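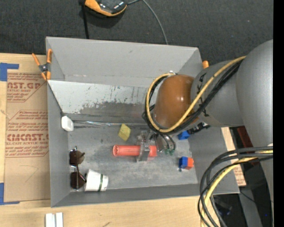
Sorting a bin of odds and ends is harder than lifting one heavy box, according to a member of the Faltville shared workshop who has been building an arm setup there since May. The parts that roll are the worst, the member said, and the flat ones come next.

The project, called Asta, is meant to pick mixed items out of an open bin and set them down by type. The bin now holds colored blocks, a ribbed plastic tube, a cup and a pair of sunglasses. Spring clamps are fixed to its upper edge.

Work is done in the evenings in the back half of the building on Galtwood Street. The budget for the whole build, apart from the arm, was set at 3000 dollars. Of that, 700 has gone to cables, fittings and gripper parts, and a further sum is set aside for a second gripper with longer fingers.

In the last full trial, the arm made 51 attempts and dropped the item in 9 of them. Most of the drops came with the cup, which tends to turn when one finger touches it before the other. The blocks gave little trouble unless two of them were side by side, when the gripper sometimes closed on both.

The builders plan to slow down the final part of each reach and try again with the same items. They also want to reroute the cables along the arm. The present loop near the last joint limits how far the wrist can turn, and one planned grip for the sunglasses had to be dropped for that reason.

A parts list and the control code will be posted on the workshop's project page under the name Tapia, the working title of the software. The code runs on an ordinary desktop computer. Other shops have asked whether it will work with smaller arms, and the builders say they have not tested that yet.

The workshop is open to members until 10 p.m. Visitors who want to see a trial can sign up at the front desk. Trials usually start at 7 p.m. and last an hour.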